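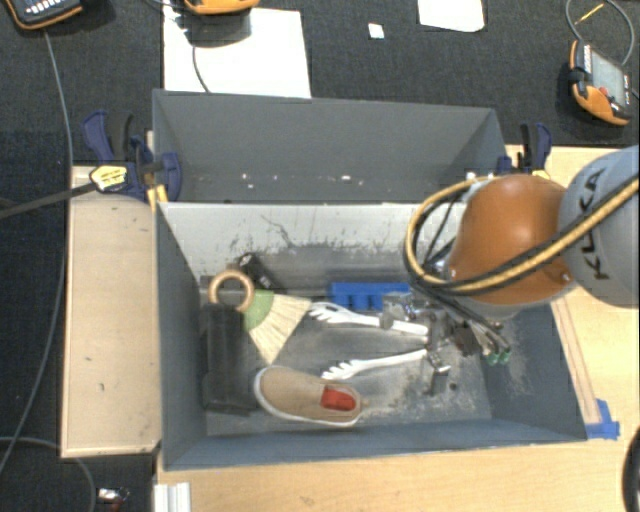 7. Recovering from a stop with the gripper in the bin

This section covers a stop that occurs while the arm is down in the pick bin. It applies to the Pelia bin-picking cell with the KUKA arm and one or two gray bins. For stops in open space, use section 6.

The usual causes are contact with a bin wall, a tool pressed against an item on the floor of the bin, a hose loop caught on a rim or a clamp, and a drop in air pressure. The Fistier cell controller logs the first three under one code, 128, so the code alone will not tell you which one you have. You need to look.

CAUTION: A stopped arm can still hold force against the bin. Do not put your hands in the bin until you have finished step 5.

CAUTION: Do not press Resume to see if the fault clears. The arm will try to complete the same move from the same position.

7.1 Before you move anything

1. Press the emergency stop on the handheld controller for this cell. Where several controllers are kept near the bench, follow the cable back to the cabinet and confirm you have the right one. Do not go by where it was left.

2. Write down the code, the time and the pick number from the log screen. The pick number resets when the cell restarts.

3. Walk to the side of the bench where you can see both the tool and the near wall of the bin. Check for the following:
- tool touching a wall or the floor
- an item wedged between the tool and a wall
- yellow hose pulled tight, or its loop below the rim of the bin
- bin shifted against its stops, or a clamp loose

4. If the hose is tight, stop here and go to 7.3.

7.2 Backing the arm out

5. Close the air supply valve and wait for the gauge to read zero. The fingers may open and drop an item.

6. Release the emergency stop and select manual mode at reduced speed. Keep everyone else outside the floor marking.

7. Jog the tool straight up in the base frame. Use short moves. Do not jog single joints while the tool is below the rim, as this swings the tool sideways into the wall.

8. If the arm stops again within the first 2 moves, do not try a third. Press the emergency stop and call the cell supervisor.

9. When the tool is clear of the rim, move it to the park position and press the emergency stop again.

10. Remove any item that was wedged. Long handles and rings are the most common trouble. Put damaged items in the reject tray and note them on the sheet.

11. Inspect the bin. Scratches and scuffs on the walls are normal wear. Replace the bin if you find a crack, a hole or a wall that flexes under light hand pressure.

12. Check that the clamps are tight and the bin sits where it should. If the bin has moved, run the bin location routine in section 4 before the next pick.

13. Check the gripper fingers for play and the air fittings for leaks. Open the valve, listen, then cycle the gripper by hand control.

Note: Torn or missing tape next to a bin does not affect picking. Replace it at the end of the shift.

7.3 Hose or cable caught

Do not jog the arm with a caught hose. With the emergency stop pressed and the air closed, free the loop by hand from outside the bin. If you cannot reach it without leaning under the arm, call the supervisor.

Once the hose is free, look along its length for flat spots and cuts, and check the cables that run beside it. Then continue from step 6.

7.4 Returning to automatic

Run 13 picks at reduced speed with a person watching. If code 128 does not return, go back to normal speed. If it does, take the cell out of service and tag it.

Hoses are due for replacement every 2,000 hours, or at once if a caught hose shows any damage.

Report every stop covered by this section to Fadwa Nasr before the end of the shift, including those that cleared without trouble. Lahcen El-Sayed holds the spare hoses and fittings at the Vindammont store.

Continue to section 8, Loss of air pressure.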